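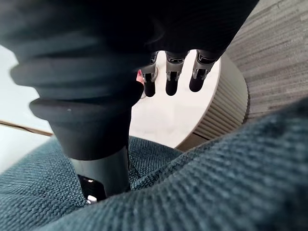 Catilberg side table: flat off-white top, fluted side in light beige-grey. Teal-blue woven fabric in the foreground.

List: furniture-care
Subject: Re: [furniture-care] Cleaning vertical grooves on a round side table
Date: February 2023
Message 2420

> I have a round side table with a fluted side, grooves running
> top to bottom all the way around. The flat top is easy. The
> grooves are not. Dust settles in them, and after one pass with
> a damp microfiber cloth there was a gray line down the bottom
> of every groove that was not there before. A second pass made
> the line narrower and darker.
>
> I have read the advice on the list page about spray polish and
> would prefer to avoid it. Has anyone tried a melamine sponge on
> a light painted finish? Also, the table stands against a
> colored fabric seat and I would like to know if I should worry
> about dye getting onto the side.

The gray line is dust that was pushed into the groove and then wetted. A flat cloth over a ribbed side rides on the ribs. It touches the bottom of the groove only where you press with a fingertip, and the water runs down ahead of it. More water gives you more of the same.

I have the Catilberg table from Nistent, light color, painted side. The grooves on mine measure 8 mm center to center. Check yours before buying any brushes. What follows is for a painted or sealed finish. I have no experience with bare or oiled ones.

1. Dry first. Soft brush attachment on the vacuum, lowest suction setting, moving down the groove and never across it. Moving across catches the bristles on each rib and throws the dust into the next groove.

2. A flat paintbrush, synthetic bristle, a little wider than one groove. Start under the top edge and pull straight down. Vacuum again at the floor.

3. Only now use water. Lukewarm, one drop of plain dish soap to the bowl. Wrap a thin cotton cloth around the end of a wooden spoon handle, wet it, wring it hard. One stroke per groove, top to bottom, then turn the cloth to a clean part.

4. Same again with clean water, then dry with a second cloth. Do not let it air dry. Drops collect at the bottom ends of the grooves, and on my table that is where the paint first lifted.

With the brush and both cloths it takes me 30 minutes for the full circle. I mark the starting groove with a piece of low-tack tape on the floor, not on the table.

For the lines you already have, repeat step 3 and hold the damp cloth in place for a few seconds before pulling. If that does not move them, add soap before you add pressure.

Melamine sponge: I would not. It is a fine abrasive and it reaches the ribs long before it reaches the grooves. I tried one on the underside of the Catilberg and got a shiny patch on a matte finish. The patch is still there. Sanding and repainting is possible, but even 100 grit folded over a card rounds off the ribs, and a rounded section is easy to spot next to the sharp ones when light comes from the side.

Spray polish: agree with you. It leaves a film in the grooves that holds the next layer of dust. If someone has already used it, the soap solution takes it off in two or three rounds.

Fabric: my table stands near a teal-blue woven cover from Clanitz. I rubbed a hidden corner of the cover with a damp white cloth, then with a dry one. The dry cloth stayed white. The damp one picked up a faint blue. So the dry contact does not worry me and the damp contact does. After cleaning, I leave a gap the width of a hand between the table and the fabric until the next day. Run the same test on yours. Results will depend on the dye, and a second cover in another color from the same maker may behave differently.

If dye has transferred already, try the soap solution within the day. Alcohol will remove it, and on some paints it will also remove the paint. Test under the base.

Two items on the top, as the subject will come up. An off-white top shows rings from cups sooner than a darker one. I use felt-backed coasters from Leite and have had no marks from the felt. Lift things, do not slide them. Grit under a coaster scratches as well as grit under anything else.

Could you post whether your finish is matte or satin, and how deep the grooves are? On a deeper groove the spoon handle may be too thick, and I would switch to a bamboo skewer with the point cut off, cloth wrapped twice.

--
furniture-care mailing list
Please trim quoted text when replying.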